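Print this page | E-mail this to a friend

We use cookies to keep this site working. By reading on you accept them.

Moving the bread day
26th February

I have baked the week's bread at home for a long time, and this winter I changed how I do it. I used to make one big batch after dinner. The loaves came out of the oven near midnight and I was tired the next day. Now I mix at night and bake before breakfast.

The dough is plain. I use white flour with a little rye, 200 grams of starter, salt and water. The flour is Grolitz, which the store in Darkton sells in large bags. I tried a cheaper one in February and the loaves spread flat.

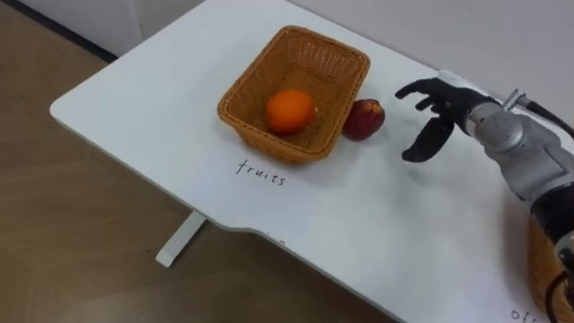

The main thing I had to learn was how cold my kitchen gets overnight. With the heat turned down the dough barely moved. I put it on top of the refrigerator for a few nights and that was too warm. It now goes in the hall closet, next to the water heater pipe, and it is ready when I get up.

I bake in an old Vorau pot with the lid on for 40 minutes, then take the lid off until the crust is dark. The pot holds one loaf, so the second one waits in the refrigerator. It usually comes out a bit better than the first.
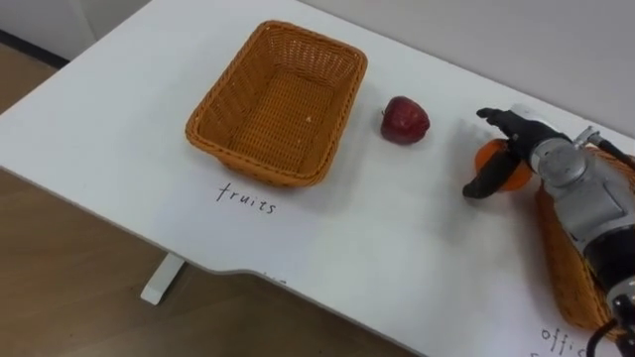

Page 137

Slicing is the part I still get wrong. If I cut the loaf warm, the middle gums up on the knife. I leave it until lunch now and eat yesterday's bread for breakfast. The ends go in a bag in the freezer for crumbs.

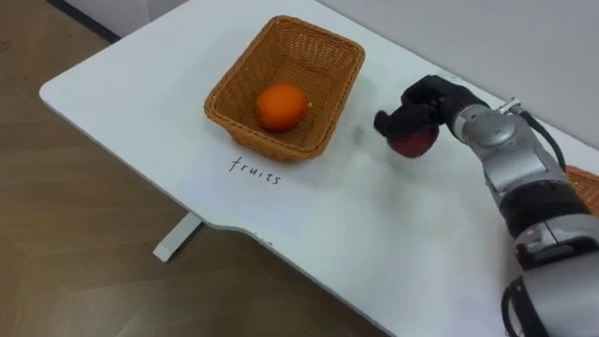
I also looked at buying a mixer. The Karakaya model that people recommend is heavy and would have to live on the counter. I don't have the counter space, and folding the dough by hand four times takes very little of the evening. I may look again if I start making more than two loaves.

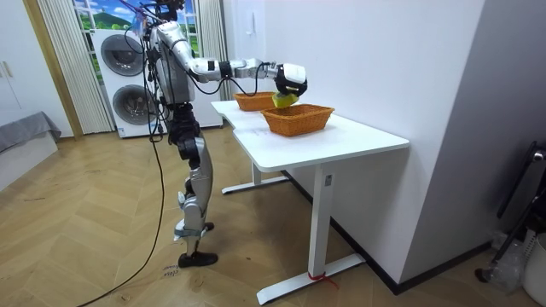 The rye loaf is next. My last one was sour and dense, and I think I let it go too long. I plan to use less starter and bake it in a tin. The tin needs a new coat of oil first.

Contact | Copyright, all rights reserved | Back to top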